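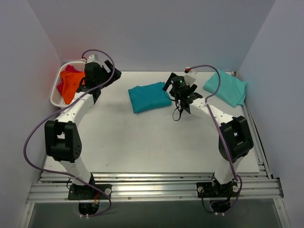

Hartono, 2 Aug 2023

Getting good results from a two-arm folding bench

By Su-chen Tsao

Vundale has been renting its two-arm folding bench to small laundries and guesthouses since November. We have had one at Gernero for over 38 loads now, and these are the habits that saved us the most trouble.

Feed it from an open basket. Ours is white plastic mesh and goes in the back left corner, where the left arm reaches it easily. A deep hamper made the gripper come up short on the last few pieces.

Keep the middle of the table clear. The arms need it for spreading. Finished pieces go along the back, and we take them off after every 5 so the stack doesn't creep forward.

Shake things out first. A shirt balled up wet from the machine costs the bench two or three extra tries. Drop it in loosely and it usually finds an edge on the first one.

Put towels and plain cloths through before anything with sleeves. Feng-yi Liu, who runs our evening shift, does sports shirts last. Perforated fabric is light and slides around, and she lowers the arm speed to setting 3 for it.

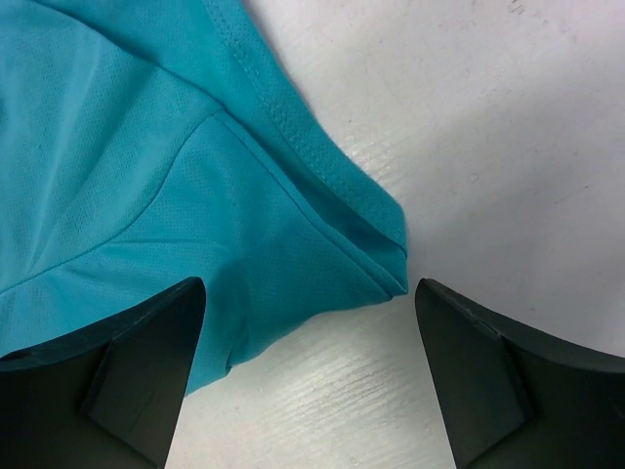
Teal athletic fabric with the hem turned back at the corner, between the open fingers.

A hem is the best place for the gripper to take hold. It has more body than a single layer and doesn't slip out as easily. If the bench keeps missing, stop it and lay the piece down with a hemmed corner facing the middle.

Wipe the tabletop with a damp cloth at closing. Scuffs don't matter, but fabric softener residue does, and thin shirts drag on it. Skip spray polish.

Look over the cables before you start. They should hang in an easy loop with slack at the gripper. Ours once snagged on a basket rim and we lost a morning.

Is it worth the rent? For flat goods, yes. For mixed loads it is slower than a practiced person, and fitted sheets are still done by hand here. Yee-man Wu at Foltitz sent hers back after one season — too many baby clothes in the mix. Ours stays through the winter, and we'll decide on the second bench after that.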